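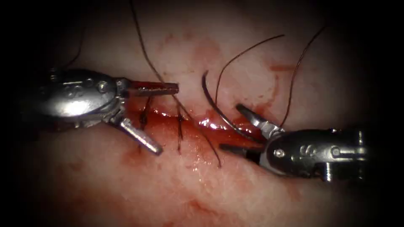 January 15, 2018

Suture tensile tests, second batch. Picked up where we left off in December with the absorbable thread from Drimex. Soaked the samples in saline at body temperature overnight, then pulled them on the small Gajewski frame. Load cell zeroed before each pull.

Straight pulls went fine. Knotted samples are still the problem: most of them slip in the grips before the knot gives, so the peak load means very little. Bronisława suggested winding the tail around the capstan posts instead of clamping it flat. Tried that after lunch and the curves look much cleaner - one peak, sharp drop, break at the knot.

Settings for the capstan runs:

- gauge length 200 mm
- 8 samples per thread size
- 3 throws per knot, square, tails cut long
- sampling at 1000 Hz (overkill, but the file size is fine)

Threw out one run where I forgot to reset the crosshead. It's marked in the log, don't use it.

The Trarner thread is stiffer out of the packet and holds a curl even after soaking. Harder to tie evenly. Ebenezer tied all of those so at least they match each other, but we shouldn't compare them with my knots from December. Either he redoes the Drimex set or I learn to tie like he does.

Also:

- saline is low, order more
- left grip face is worn on one side, swap it before the next batch
- the bath lid doesn't seal, so top up the level before leaving

Next: same thread after two weeks of soaking. Samples are in the bath now, back row, labeled by size.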